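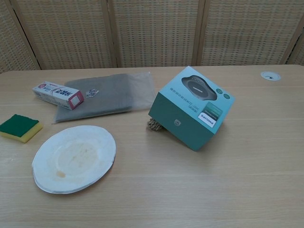
Tabletop clutter as seen from chest height: small carton on a bagged gray pad, sponge, paper plate, and a Philips box leaning on a bit of twine.

Handbook > Perception > Support relations

Overview Articles Glossary Contribute

Support relations

A support relation is a note in a robot's scene model saying that one thing is resting on another. The planner reads these notes to decide what can move first. I wrote most of the Guleo version, so forgive me if I get a little fond of it!

The easy case is a box flat on a table. Stacks are harder. The small carton sits on a plastic bag with a gray pad inside, and clear plastic gives a depth sensor fits, so my early code kept sticking the carton straight on the table (and then the planner would happily tug the bag out from under it). We now group the bag and pad as one object, wrinkled border and all.

Tilted things get two supports. The teal box touches both the twine and the wood, and our graph keeps both links – pull the twine and the box will shift. Prakash Kamath wanted a single "main" parent because it made the code shorter. We argued about it for most of August, and I won.

Any surface tilted more than 8 degrees from the table is flagged as leaning, and a link that scores under 82 percent gets checked again from a second view. Golnar Abbasi picked both numbers by hand and I've never found better ones.

Labels don't matter much at this stage. Upside-down print trips up the text reader, but the graph only cares about shapes and contact.

Related articles
Grasp order in Stillton
Depth holes and clear plastic
Thin objects: plates, wrappers, cards
Zhuravel scene format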